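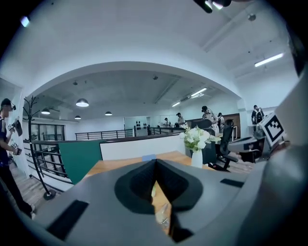
A reader wrote in last week to say that my newsletter is the only one she opens on the day it lands, and could I please, please stop sending it at 5 in the morning? Fair! I moved it to lunchtime, and I'm sorry to everyone whose phone has been buzzing on the nightstand since January.

So, big news on my end: as of this morning there are 1,096 of you on the list. When I started this thing I had 60 subscribers, and a good chunk of those were cousins (hi, cousins). I really thought I'd run out of things to say about keeping a small garden in a windy town, and instead I keep running out of room.

The Fairweather seed swap was a blast, by the way. I came home with 20 packets and a plan to sow maybe half of them, and you can guess how that went. The runner beans are already up the fence, the dill is sulking, and the sweet peas got flattened by that storm and then just carried on like nothing happened! If you picked up any of my poppy seed, scatter it on bare soil this fall and leave it alone. It hates being moved. 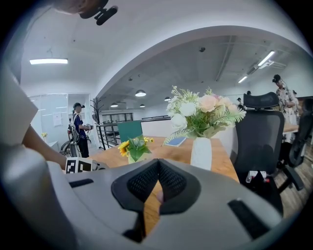
Flowers on the long desk.

A few of you asked about cutting flowers for indoors. I go out early, before my coffee, with a bucket of water already in hand, and I strip every leaf that would sit below the waterline. Change the water every other day and trim the stems a little each time. I've tried the sugar trick and the penny trick and I can't say I noticed any difference, but if you swear by one, write and tell me.

Next time: the trip to Pallau, and what the slugs left me of the lettuce.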